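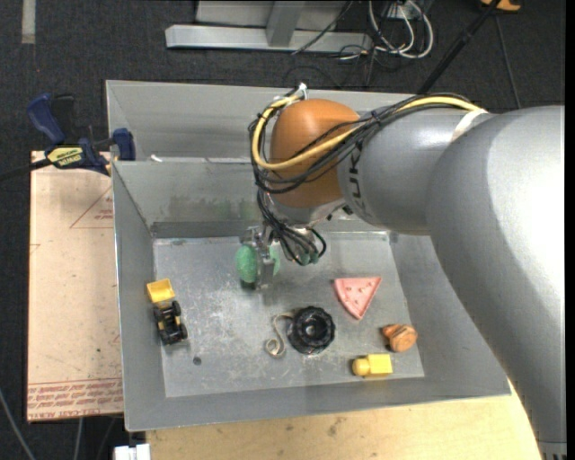 Tresuvar Household Recycling Center
Frequently Asked Questions
Last updated January 15, 2023

Who may use the center?
The center is open to residents of Tresuvar, Fimmont and Paredes. Proof of address is required on the first visit. A utility bill, lease or driver's license is acceptable. Residents of other towns are referred to their own county office.

Do I need a permit?
Yes. Each household is issued one permit, which must be displayed on the windshield while the vehicle is on the site. Permits are valid for 2 years and may not be transferred. Replacement permits are issued at the front desk.

How much may I bring in one visit?
Households may bring up to 4 bags or boxes of mixed recyclables per visit. Flattened cardboard does not count toward this limit. Larger loads must be arranged in advance with the office.

Which materials are accepted?
Paper, cardboard, glass bottles and jars, metal cans, and plastic bottles and tubs. Containers should be empty and rinsed. Labels may be left on. Lids should be removed from glass jars and placed with metals.

Which materials are not accepted?
Food waste, diapers, window glass, ceramics, garden hoses, paint, motor oil and tires. Plastic bags are not accepted with mixed recyclables and should be returned to a participating store.

Where do I take batteries and light bulbs?
Household batteries and bulbs are received at the counter in Building 2 during regular hours. Tape the ends of lithium batteries before bringing them. Car batteries are accepted at the Tristen Road transfer station only.

Is there a charge?
There is no charge for mixed recyclables. A fee of $69 applies to each refrigerator, freezer or air conditioner. Payment may be made by card or check. Cash is not accepted.

Can I take items home from the site?
No. All materials left at the center become the property of the center and may not be removed by visitors.

May children and pets come along?
Children under 12 must remain in the vehicle. Pets are permitted on the site only if they stay inside the vehicle.

How do I request a curbside bin?
Complete Form 216, available at the front desk or by mail. Requests from apartment buildings must be signed by the property owner or manager.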